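Haddad Robotics Club opens strip-handling project
Monday, December 8, 2025

Students in the robotics club at Haddad have begun work on two-gripper handling of thin, flexible parts. The project, named Jisska, pairs two hand-held grippers with yellow fingertips. 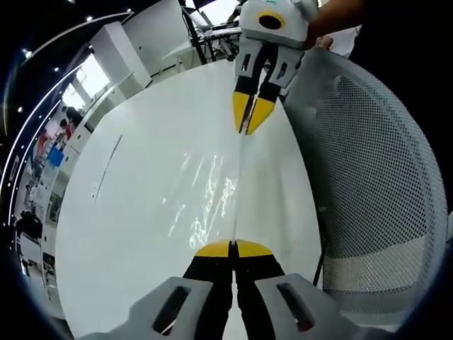

2 min read

One gripper holds each end of a thin, pale strip, tip to tip, over a round white table. The club plans 500 recorded handovers by June. Results go to the Osov student contest, which has 4 classes this year.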